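I learned to juggle the winter I turned 65, mostly to get out of folding laundry. Saturday mornings, Schwaiger gym, two beginners and me!

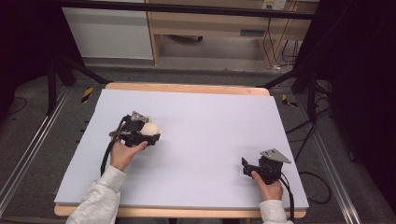 Heidrun Wyss told me to quit staring at my hands and look at the top of the throw.

My sister thinks I've lost it, by the way. 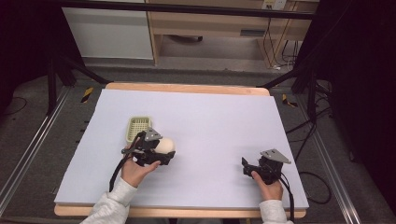

Catching was my trouble for weeks. I'd snatch (everyone snatches) and then throw too late. A plain cream ball like the one up there is what I'd buy again, easy to spot against a dark sweater.

Then came the third ball, and oh boy. 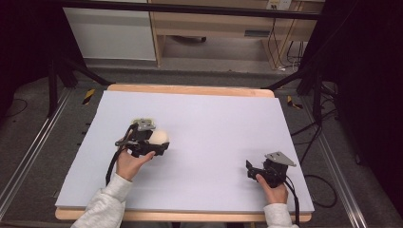
My First 505 Throws

I kept a tally on the fridge, and by Denach in January I was

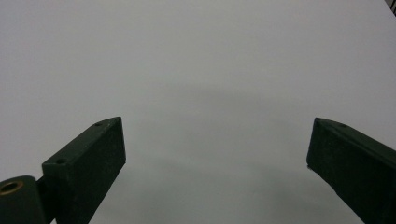
up to 1,666 and still dropping plenty.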